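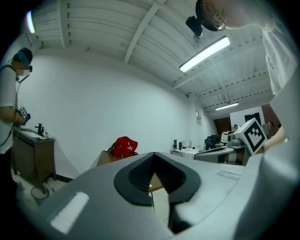 I finally made my own soy milk and I am so annoyed I waited this long! Zhenhua Peng has been telling me to do it since June, and I kept nodding and then buying another carton. Well, I caved, and now there's a bowl of beans soaking on my counter pretty much all the time.

You start the night before. I cover the dry beans with a lot of water, more than looks sensible, and leave them for 10 hours. In the morning they've swelled up and gone long and pale, and they split cleanly if you pinch one. Drain, rinse, then blend with fresh water until the blender stops sounding like a gravel truck.

Straining is the messy part. My first cloth was an old dish towel and it took forever (plus it tasted a little of laundry soap, sorry, Renata). A proper nut milk bag from the kitchen store in Kirkside fixed that, and you can squeeze it as hard as you like.

Then you cook it, and please stay at the stove! It foams up before it's properly boiling, and I've cleaned my burner 3 times now. Use the biggest pot you own. Once the foam settles I turn it way down and let it simmer for 28 minutes, stirring along the bottom with a flat spatula. Zhenhua goes shorter than that, but I like the rounder taste.

Oh, and the smell! Sweet and grassy, a bit like fresh corn. I drank the first mug hot with a pinch of salt and a spoonful of sugar, standing up, at seven in the morning, and went straight back for a second.

Don't throw out the pulp either. I've put it in pancakes (great), meatballs (very great) and a banana bread that came out like a wet sponge, so I'm still working on that one. It keeps 2 days in the fridge, or you can freeze it flat in a bag.

Tofu is next. Dehua Liang is lending me a wooden press and I've already bought way too many beans.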